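Foro Taller y Cacharreo > Electrónica > Orden y almacenaje

Tema: ¿Bandejas o cajoncitos para piezas con cable?

kadetti66
Buenas a todos, y perdonad el rollo. Tengo 130 piezas sueltas entre motorcitos, placas y solenoides, y cada vez que abro un cajón sale todo enredado como un plato de espaguetis. ¿Cómo lo guardáis vosotros?

Sesport_7
Cajoncitos, compañero, de toda la vida. Las bandejas cogen polvo y acabas mezclándolo todo.

fadwa_elsayed
Pues yo, con todo el cariño, no estoy de acuerdo. Para guardar, vale, pero para clasificar no hay nada como una bandeja amarilla bien abierta (¡el cable negro se ve enseguida!) y otra metálica en el centro con un papel blanco en el fondo. Y a los solenoides, su número a rotulador en el latón, que luego parecen todos hermanos.

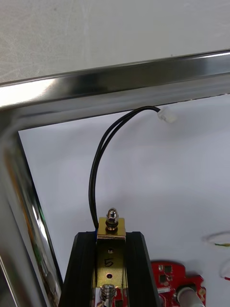
El solenoide con el 5. 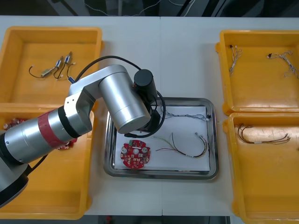

Ventura, agosto

Sesport_7
Lo del número te lo compro, Fadwa. Lo de las bandejas, ni hablar, que mi gato me las vuelca.

kadetti66
Mil gracias a los dos. El viernes pruebo con bandejas y os cuento, que rotulador ya tengo.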